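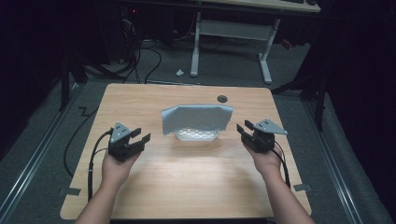
Ondedness, Sep 22, 2018

Section 4. Recording examples with the hand-held grippers

4.1 Scope

This section covers two-handed recording at the table station. It applies to cloth-and-tray tasks in the Trornesex task list. Charging, firmware and network set-up are dealt with in Section 2. Replaying examples on the fixed arms is dealt with in Section 7.

The operator wears the head camera and holds one gripper in each hand. The learning system receives the head view, the position of both grippers and the opening of the fingers. It receives nothing else, so anything the operator does outside these three signals is lost.

4.2 Preparing the station

1. Check that the table is level and does not rock. Renew the tape at the front corners if it has lifted.
2. Lay each gripper cable outwards, left cable to the left side of the table, right cable to the right. Leave enough slack for the arm to reach the back edge.
3. Check the screws on the grey triangular plate of each gripper. A loose plate shifts the recorded position and the fault does not show on the monitor.
4. Roll sleeves above the elbow. Remove watches and bracelets.
5. Place the clear tray in the middle of the table.
6. Place the cloth for the task over the tray. Do not smooth it. The starting shape should differ from one example to the next.

Caution: Keep both cables clear of the feet. Do not stand up with a gripper in the hand until its cable has been checked.

Note: The round hole in the tabletop is part of the station. Do not cover it, and do not run the gripper cables through it.

4.3 Starting an example

1. Sit square to the near edge of the table.
2. Take the left gripper in the left hand and the right gripper in the right hand. The plates must face up and outwards.
3. Open both sets of fingers fully, then close them once. The monitor shows 0 and 144. If either figure is not reached, repeat the finger check in 2.6.
4. Bring the grippers to the start position, one on each side of the tray, fingers open and pointing inwards.
5. Hold still until the tone sounds. Recording begins at the end of the tone.

4.4 Carrying out the task

1. Look at the cloth before moving. The head view must contain the tray and both grippers.
2. Approach the cloth from the sides. Grip it near the edge, with the cloth at least halfway along the fingers.
3. Move at an even speed. A short pause is acceptable; a pause longer than three seconds ends the example.
4. If the cloth slips, take hold of it again and carry on. Recovered slips are useful and should be kept.
5. Return to the start position and hold still for the second tone.

Do not push the cloth with the wrist or forearm. The arms used for replay have no equivalent surface, and such examples are rejected at review.

Caution: Put both grippers down before touching the cloth or the tray by hand. Fingers can be pinched if the trigger is pressed by accident.

4.5 Keeping or discarding

Press K to keep the example or D to discard it. Discard if:

a cable crossed the tray;
the tray moved off the table;
either gripper left the head view for more than a second;
code 363 (position lost) was shown at any point.

Code 153 is a low-storage warning. The current example is safe — finish it, then change the disk before starting another.

4.6 Size of a set

A full set for one task is 821 kept examples. Discarded examples do not count. Sets recorded by two or more operators are preferred, and left-handed operators should be included where possible. Label each set with the task code, the station code and the operator number, in that order. Sirosness stations use the prefix S and Piątek stations the prefix P.

Sets are uploaded from the station at the end of the shift. See Section 5.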